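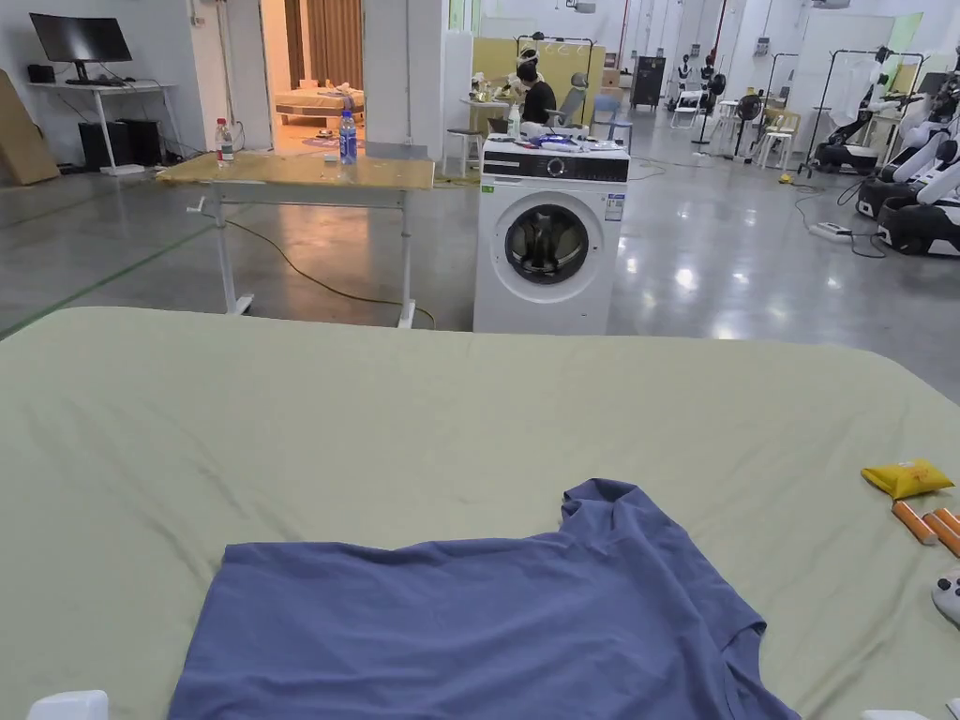

Gravar demonstrações de dobra de camisetas com as garras de mão

Guia para os membros novos do clube de robótica. Versão de 27 de novembro de 2024, revista por Mackenzie Chan.

A tarefa da nossa equipe neste semestre é dobrar uma camiseta de manga curta sobre uma mesa com toalha. O modelo aprende com demonstrações feitas por nós, com uma garra em cada mão e a câmera na cabeça. Este guia cobre a gravação. O treinamento está em outra página.

O que separar

O par de garras de mão, carregado
A câmera de cabeça e a faixa elástica
Uma camiseta lisa da caixa Groltier
A toalha verde
O notebook com o Flulesora instalado

Preparar a mesa

Cubra a mesa inteira com a toalha. Não é preciso passar o tecido a ferro, e não estique demais: o robô vai encontrar a toalha com vincos e as gravações devem ter vincos também.

Ponha a camiseta aberta perto da borda onde você vai ficar, com as mangas para fora. Ela não precisa estar alinhada com a mesa. Mude o ângulo da gola de um episódio para outro.

Deixe alguns objetos no lado direito da toalha, como um pacote de salgadinho, um controle de videogame ou coisas pequenas de cores vivas. Eles servem de distração para o modelo e não devem ser tocados durante a dobra. Troque-os de lugar a cada bloco de gravação. Se um deles for arrastado pela manga, o episódio não vale.

O resto da sala fica como está. Quem estiver trabalhando nas outras mesas pode continuar, mas avise antes de gravar, porque a câmera pega o fundo.

Ajustar a câmera

Coloque a faixa na testa e incline a câmera para baixo até a toalha ocupar a metade inferior da imagem. Confira no notebook. Se a parte de baixo da camiseta sair um pouco do quadro na posição inicial, não há problema. As pontas das garras devem entrar no quadro assim que você começar a mover as mãos.

Joscha Böttcher usa a câmera mais alta do que os outros e precisa inclinar mais. Cada um anota a própria inclinação na planilha.

Gravar um episódio

1. Abra o Flulesora e crie uma sessão com suas iniciais.
2. Segure as garras abertas junto à borda da mesa e fique parado por dois segundos.
3. Inicie a gravação com o pedal.
4. Pegue a manga mais próxima e dobre-a para dentro. Faça o mesmo com a outra.
5. Dobre os dois lados do corpo até o centro.
6. Segure a barra com as duas garras e leve-a até a gola.
7. Solte, volte as garras para a borda e pare a gravação.

Faça os movimentos em velocidade constante. Se o tecido escapar, pegue de novo e continue. Episódios com uma correção são úteis, com três ou mais vão para a pasta de descarte.

Não vire a cabeça para conversar no meio do episódio. Foi o erro mais comum em janeiro e custou 49 gravações.

Conferir e enviar

Assista a cada episódio em velocidade dupla antes de enviar. Verifique se as garras aparecem do começo ao fim da dobra e se a camiseta terminou inteira sobre a toalha.

O conjunto atual tem 503 episódios, dos quais 289 já foram revisados. Os arquivos vão para a pasta Wattanapong no servidor do clube, com a data e as iniciais no nome. Não apague a cópia local até a revisão terminar.

Dúvidas sobre as garras, com Joscha. Sobre o servidor, com Mackenzie.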